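Search this site Enter keywords Go

Robotics club moves its kitchen project into simulation

Category: Student News > Clubs & Projects

Students in the Girnum robotics club are spending the spring term teaching a simulated two-armed robot to handle things found in a kitchen, ahead of a student contest in May.

The project, named Cusi, has five members and meets after classes until 8 p.m. They build the practice kitchens on screen, then steer the robot through short tasks such as picking up a bottle and setting it down on a shelf. The club has saved 108 runs so far.

"Bottles are harder than boxes," said Ilari Partanen, who leads the group. "If you close the fingers too high, the whole thing tips."

Kai-wen Wu wrote most of the code for the gripper. She said a single attempt takes about 40 seconds – longer when a member is new to the controls.

Teams at the contest will be given three tasks in a kitchen they have not seen before. Marjatta Sjöberg, the club's adviser, said the students will keep changing the layout of the counters and appliances until then.

New members can still join. No programming experience is needed.
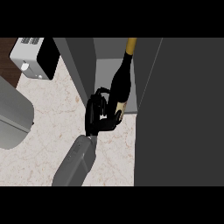
A simulated gripper holds a wine bottle over a marble countertop in the Cusi project.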